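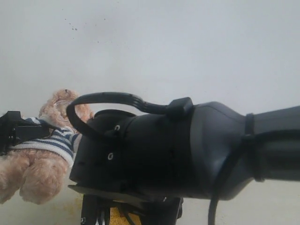

Notebook: Flarkemine, two-arm bench
Sunday, Wilau workshop, started at 9 and stayed far too long

Good long day, and I want to get it down before I forget which of the settings I changed on purpose. Lihua Ren had the key, so we had the bench to ourselves until lunch, with the radio on low and the heater doing its best (it is December and that building has never met a draft it didn't like).

For anybody in the shop reading over my shoulder: Flarkemine is still the stuffed-toy cleaning bench. One arm steadies the toy, the other does the work, and the yellow grit is what we're trying to get off. We picked it because it shows up so well in the wrist camera and because it gets everywhere, just the way real mess does.

Cables first, as usual. Last session the big cable loop over the wrist kept snagging whenever the forearm rolled, and I had been promising to do something about it. I gave it more slack so it goes up and over in a wide arc, and strapped the lower run to the arm. It's a bit of an eyesore, but it swings free through the whole roll now and I've stopped wincing. Lihua would like a proper sleeve from Lumbao. I'd like one too, when I've decided where the cable should go, and I haven't.

Then the bear. I'm fond of the bear, and he's a terrible workpiece. His sweater slides on his body, so a grip that feels firm is often a grip on the knitting only, and the stuffing just rotates away underneath. We got the best results bringing the two grippers in from opposite sides and letting the holding one push as much as it pinches. I dropped the closing force to setting 3 and slowed the last part of the approach, and after that he mostly stayed where he was put. At 4 he pops out sideways like a bar of soap. Lihua laughed every time, which didn't help me keep careful notes, so if there's a gap in the log around the middle of the morning, that's why.

Switched to the pink one after coffee. Much longer fur, and a whole different set of troubles. The grit doesn't sit on top the way it does on the bear, it works its way down into the curls and packs together, and I spent a good while with the wrist view open, nudging the arm in closer and trying to decide what the detector ought to be calling a clump. 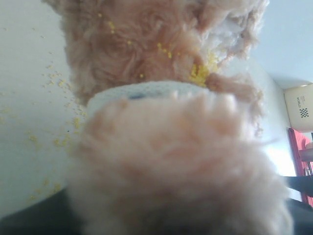
4 min read

The packed patch right of center is the one I care about. The detector likes it, no trouble there, bright mustard on pink is about as easy as color gets. The thin trail running down through the fur is where it gets vague, and it was also drawing boxes all over the grains on the pale surface behind, which are perfectly real grains and none of our business. I want a mask that keeps it to the toy. Lihua suggested using depth, and I said the fur gives horrible depth readings, and she said well, then use bad depth, you only need to know near from far. She's right and I'll try it.

Focus is the other headache. With the camera that close, whatever fluff happens to be nearest turns into a soft pink fog over the bottom of the picture. I don't want a new lens. I think the answer is to look first from farther back, choose the spot, and then go in more or less trusting the choice. Saved frame 528 as my test case for that, it has a bit of everything in it.

I also tried approaching along the lie of the fur, having gone straight down all last session, and it seemed kinder to the toy. No measurements, only a feeling. Please, whoever repeats this, do it with the log running, because I forgot.

After lunch we put the brown handle in the gripper, which I'd been looking forward to all week. The curve is what makes it awkward. The fingers want something straight, and if the handle goes in even slightly turned it rolls until the curve finds its own way to rest. I like it lying across the top of the bracket, up against the base of the tall finger, so there are more places for it to touch. Teaching the arm to arrive at that pose took me a lot of tries and most of a thermos of tea.

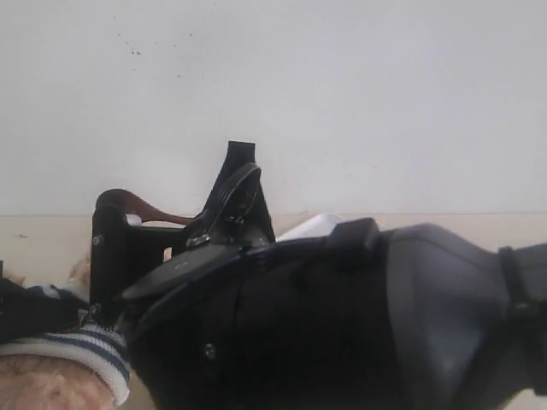 Holding the handle, what I'd do next

Wrap a little rubber at the contact points before changing anything in software. I'm always tempted to go the other way round and it always costs me an evening.

Check the screws on the finger bracket at the start of every session. I gave them a turn with the driver today and one took more than I'd like. Trotevel sells a thread locker that Lihua swears by, and there should be a tube in the drawer under the vise.

Slow moves only when the tool is near the sweater. The knit catches on anything with a corner, and I would like him to keep his stripes.

Loose ends

The left arm still gives a small hop when it comes out of hold. Could be my gains. Could be the base clamp, which I tightened at the very end and then didn't retest.

Lihua has the drawing for the wider pads and will print a set at home.

Sweep up before powering down! The grit gets into the bench rails, and whoever has the table after us deserves better.

Settings are saved under today's session name, closing force at 3, slow approach on. Leave the cable arc alone, please, it's ugly but it's right.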